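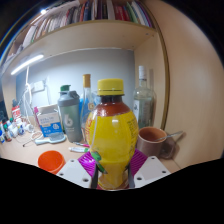
Funley's pink fingers on the yellow bottle, my desk.

I'd been fixing Funley for 4 nights when Sang Văn came by with noodles and told me I was doing the pads wrong. "You glued them?" he said. Well, yes, I glued them! He pulled up a stool and peeled the left one off with his thumbnail, and I nearly cried.

The thing is, a gripper only needs its two fingers to agree with each other. Mine didn't. The right one always got there first and shoved, and whatever I'd picked would tip over and roll at the hairbrush. The Zurkomska manual gives a whole page to this, and the page says to call Zurkomska.

So we did it his way – screws out of both white plates, pads seated dry, then the plates back on, 7 turns a side and no more. He made me count out loud. The log on my laptop had 1,397 grips in it by then, most of them drops, and he scrolled through the lot while eating, shaking his head.

"Try the yellow one," he said. "Grab it low."

I went in low. Both pads touched, and I stood there squeezing with my elbow locked, scared to breathe near it.

"Now lift," said Sang Văn, and moved his noodles to the other side of the room.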